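# drukar-lids: wrist camera recordings from the Rudine wash room

Menaka Abeysekara · 2 min read

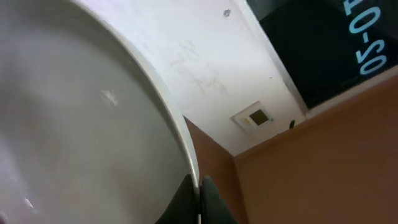
## What's in here

Hi! I'm Menaka, and I've worked the dish return line at Rudine for longer than I'd like to admit. This set has 916 short recordings of the Drukar arm picking up round gray pieces by the rim (we call them all lids, whatever they are) and moving them to the drying rack. 97 of them are misses. Please don't throw those out — they're the ones I learned the most from.

## How it changed my shift

Before the arm, two of us racked lids by hand from 6 a.m. and my wrists were shot by lunch. Now I load the bins, watch the first few grabs, and go do inspection, which used to get squeezed into whatever minutes were left. I like it better! My coworkers are split. A couple of them miss talking across the rack, and I get that, because the new station is a one-person spot and it's kind of lonely in the mornings. We asked for rotation every two hours and got it in August.

Pay didn't change, but the job title did. I'm a "cell attendant" now. My kids think that's hilarious.

## Splits

- train: 400 recordings
- validation: 220 recordings
- the rest is unsorted, sorry, I'm getting to it

## Labels

I marked each one "rim held," "slipped" or "missed" after watching it all the way through. If I couldn't tell, I left the label blank. Small marks on a lid's face don't count as damage here, so don't train a defect checker on this.

## Known problems

The view is tilted a lot of the time and a big lid can hide half the room. Clocks differ between the arm and the rack sensor, so don't line them up by timestamp.

Questions go to me, at the Rudine desk.

Related
- Trukthorpe rack layouts, old and new
- Ranasinghe shift notes: rotation at one-person stations
- Drukar finger pad swap checklist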